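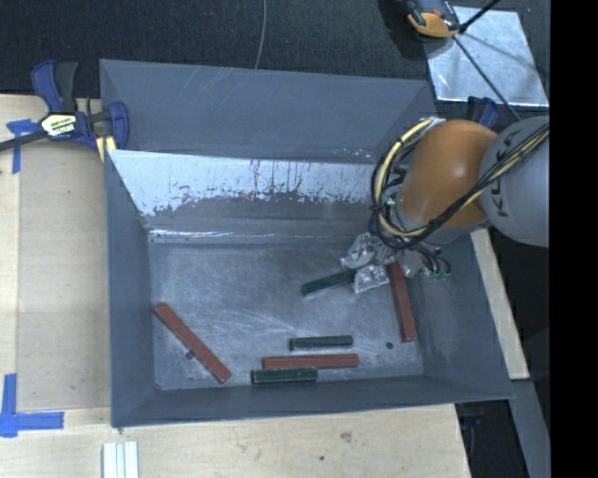 Home Features Workshop Gardens Archive Subscribe

Boxes for bits

Most sheds in Dosthorpe have a metal bin in them somewhere. Usually it came from a works sale, and usually it is full of offcuts. The one at the Brument toy workshop in Cavville holds rectangular blocks, long ones in a red-brown and shorter ones in dark green, and it gets used every day.

Metal bins wear well. The floor gets scratched and the sides get scuffed, but a good one will outlast several plastic tubs. Flared sides help too, as you can get a hand down to the bottom without scraping your knuckles.

The workshop bought its bins second-hand when Nikolaidis, the old catering supplier, closed its warehouse. There were 846 lots in the sale and the bins went in pairs. They now hold up to 2569 small blocks between them at busy times, though the long pieces take up more room than you would expect.

Sorting is done by length first and colour second. Two sizes can share a bin if the difference is plain at a glance. Anything closer than that needs its own box - otherwise the wrong piece ends up in a set and has to be fished out again.

If you are buying one, run a cloth along the creases and look for rust. Marks on the floor don't matter. The next sale of workshop fittings in Cavville is in July.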